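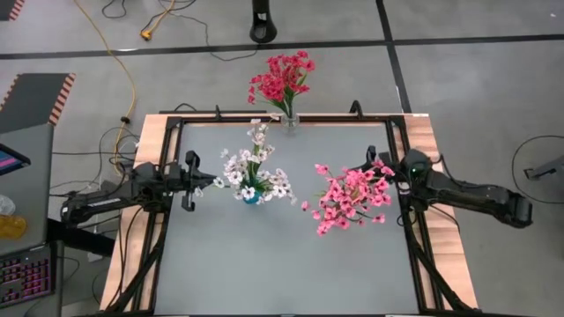 Red-pink stems in clear glass, white ones in the small teal-blue vase.

The Gasell silk stem set comes with 18 stems, enough for 2 good bunches and a few left over for the hall table. Glenys Dawber picked the colors herself — she wanted the ones her grandmother grew — and we've hardly changed them. The stems bend nicely, so go ahead and fuss with them! 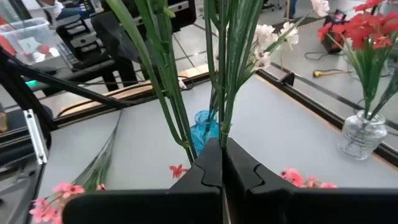 White ruffled petals on long green stems.

Vases are sold separately. Ask for item 578 if you'd like the gift box too.
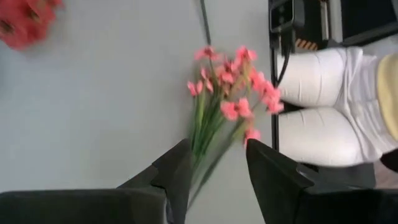 How do I get dust off the petals?
A soft, dry paintbrush works well, or a hair dryer on its cool setting.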